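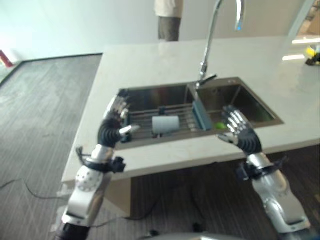 Double sink in a white stone counter.

A kitchen smells different in January, when the windows have been shut for weeks, and I suppose that is why so many of you wrote in to ask Gunvor Nygård about her sourdough rye after she brought it to the Plisstead supper (two loaves, both gone before I got my coat off!). She has very kindly let us share how she does it.

Gunvor keeps her starter in the pantry, feeds it the night before, and goes to bed without worrying over it.

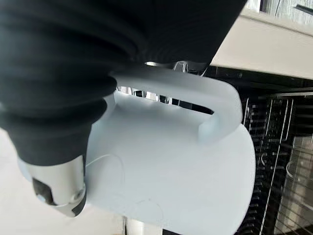 Pale plastic tray with an arched handle.

In the morning she stirs in the rye flour, salt, a spoonful of molasses and enough warm water to make something closer to thick oatmeal than dough. Don't knead it, she says, just scrape it into the pan and wet your fingers to smooth the top.

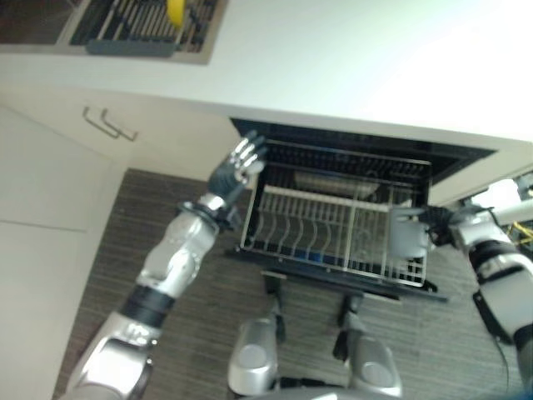 Then it wants a good long rise, and a slow bake for 36 minutes after the first hot blast. Ansel Calloway tried slicing his while it was still warm and had to eat it with a spoon, so do please wait until the next day.

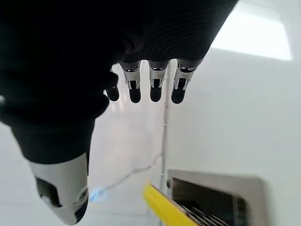 Page 11

Lewis Ogilvie is milling rye over in Busgate again and will set a bag aside if you call ahead. Gunvor has starter to give away, too, so bring a clean jar with a lid.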